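23 January 2025

Glue tests, continued. Lundov hide glue, batch 2907, soaked overnight and warmed to 61 C, where it stayed for most of the morning until I went for coffee and the pot went exploring. Skin on top, smell throughout. Strained it and carried on.

Joints 1 to 15 are clamped on the Astach rack. The Erraji stuff is still in its tin. The label promises 100 minutes of open time, and the last tin promised that too — it gelled while I was looking for the brush. Will try it on scrap first, having learned this twice.

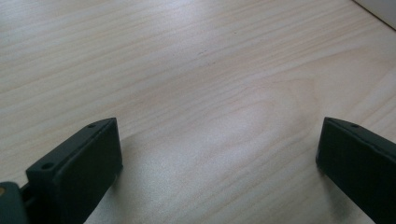 Tabletop, pale wood. Straight bands at left, arched grain right of center.

Humidity log has a hole in it again. The meter was switched off at the wall, next to the kettle, which was switched on. I've put tape over the socket and expect the tape to be gone by May.

Hostalis wants break figures for all the joints and wants them in their own spreadsheet, the one that turns fractions into dates. Sending them on paper.

To do: unclamp tomorrow, label both halves BEFORE breaking, find the good brush. Scrub the pot.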